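Ticket 4298 – Henare craft kits, paint set
Opened 8/6/18
Status: Open
Product: Tredach teal tray, paint bottles, brushes

Problem: The kit list says all paint goes in the teal tray and brushes go in last. With the bottles standing up, the brushes won't lie flat, so they end up on the table. I have tried 2 layouts so far. Bottles in a row leave no length for the handles. Bottles bunched at one end tip when the tray is carried.
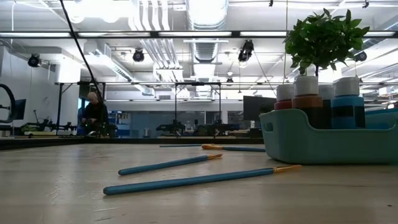
Kirstin Mowat: We had the same trouble with the Alter kits in December. Stand the brushes up in a jar and take them off the tray list. Also check that the caps are tight before anything gets carried.

Tried the jar. It works for the long brushes, but the short ones drop too far in. Next I emptied the tray and put the bottles in one at a time, starting at the end with the slot.
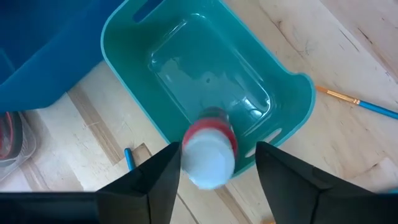 Red-banded bottle and teal basket.

Bottles go in fine that way – the trouble is only with the brushes. I asked Melura for a deeper tray and was told it would take nearly 42 days, so that is no use for this batch.

For now the small jars stay in their own holder and the scissors have a clear container to themselves.

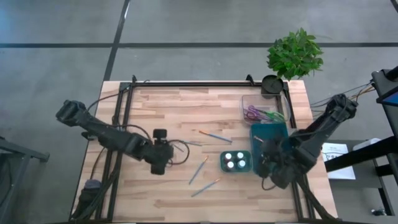
That leaves the brushes. I will try a shorter jar next and change the kit list if it holds both lengths. Please keep the ticket open until the list is updated.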